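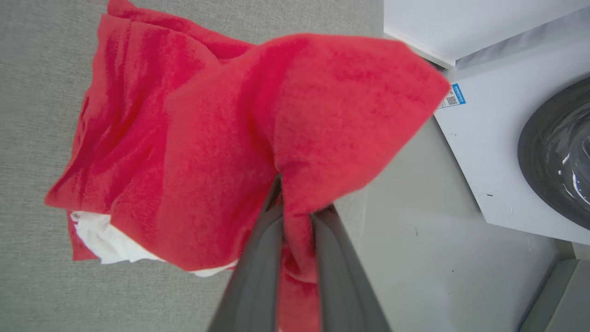
drumside replied:
Your pinch force is the problem. Two smooth fingers on fuzzy cloth will pick up neighbors every time. Drop the current limit to 730 and close slower.

ohmward wrote:
Disagree. A lower limit just drops the heavy items. I ran 30 picks at 730 on my Bukel arm and lost the towels. The second piece comes along because the approach is too deep, so raise the close height before touching current.

drumside replied:
Towels are a separate case. What firmware are you on? Drerel boards scale that register differently after the April release.

kettle_lid (original poster) wrote:
Drerel, build 3681. Limit is at 1573, the default. I'll change height first and leave current alone so there is only one variable. Single garments spread on the carpet are the next test, no pile.
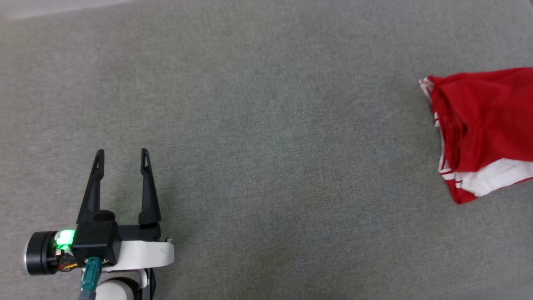
Fingers open, red and white garment on the carpet.

ohmward wrote:
Approach from the near edge and take the fabric where it is bunched. The flat part gives you nothing to close on.

drumside replied:
Still say 1573 is too high for that gearbox. Log the motor temperature while you're at it.

kettle_lid wrote:
Will log it. Height change goes in tonight.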